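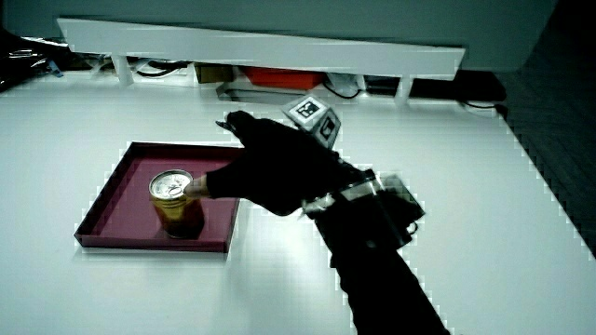

Marker cube on the back of the glove, can in the tray.

Recording a can task by hand

These steps cover one hand demonstration with the Rollidum glove. Set up the Molov recorder first and leave it running between takes.

1. Put the glove on and push the sleeve clear of the wrist unit. Tighten until the cube stays put when you make a fist.

2. Place the tray on the white table and stand one can upright in it, left of centre. Leave the rest of the tray clear.

3. Start a take. Bring your hand in from the right at a steady pace and keep the cube in view of the cameras. If you roll your wrist too far the tracker loses it – the status line turns amber and the take has to be done again.

4. Touch the lid with one fingertip, hold for 2 seconds, then move on to the grasp. The pause gives the software a clear contact point.
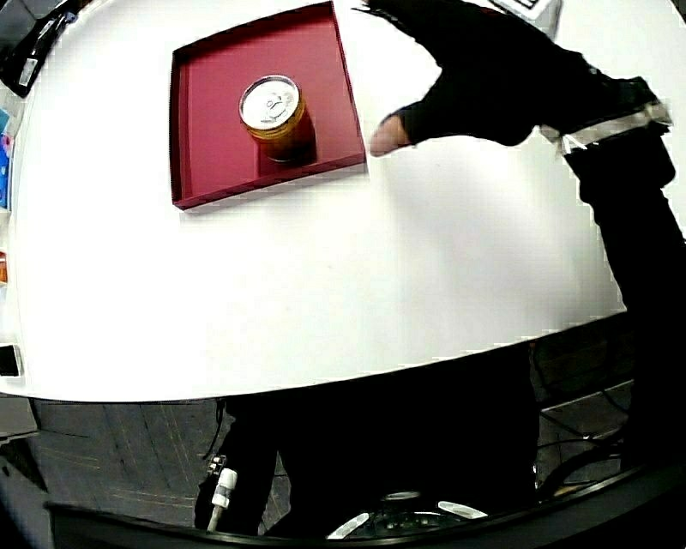
5. Take your hand back out to the right and stop the take. Check the length. Anything over 2000 samples is too slow and should be deleted.

6. Turn the tray a little and go again. Rezaul Hettiarachchi trained our first policy on 500 takes, and the ones with the tray always square to the table were the least use.

Save the folder under the task number, 3127 for this one, and copy it across before you take the glove off.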